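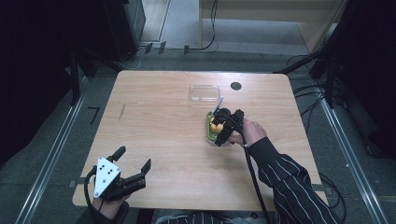 XOLALPA, 2022-08-28

Home Interviews Finds Stationery About me

So you all know I have a weakness for a cute pencil case (the drawer no longer closes) and when I heard that Yareli Aguirre, who draws the sleepy little otter on the Tarkach range, was up for a chat, I squealed a bit and put the kettle on.

We talked over video and she had the new case beside her, the mint coloured one with the otter curled up on the zip. I asked where he came from. "He was a doodle on a phone bill," she told me. "I was on hold, I drew a bean, then the bean had whiskers." Love that!

The otter's name is Skilus, by the way, and I had been saying it wrong for two years. It's SKEE-lus. Sorry, Skilus.

Yareli did 239 sketches before Drurketti, who make the cases, picked one, and she still has a soft spot for number six. "He had a scarf. They said the scarf was too hard to embroider at that size, and fair enough, but I think about that scarf." I want the scarf version so badly — somebody please start a petition.

I had to ask about the colours, as my favourite grey one vanished from the shop last spring. Apparently only 400 were made and it isn't coming back. "Grey was my idea and it sold slowly," she said, laughing. "Then it was gone and everybody wrote to me." I was one of those people, I owned up to it on the call.

Her friend Kadri Vanags does the lettering on the tags, and the two of them argue by text over every single label. The latest fight was whether Skilus should say "good night" or just "night". Kadri won, so it's "night", in tiny lower case letters, and I think she was right.

What's next? Stickers in September, plus a lunch bag if the sample turns up with its ears on straight (the first one came back looking like a bear). I asked whether a passport holder might happen and got a long pause. "Ask me again when the lunch bag is done," she said. I'm taking that as a yes and I've already picked my colour. It's mint.

Last updated: September

Contact | © Skilus Fan Finds | Back to top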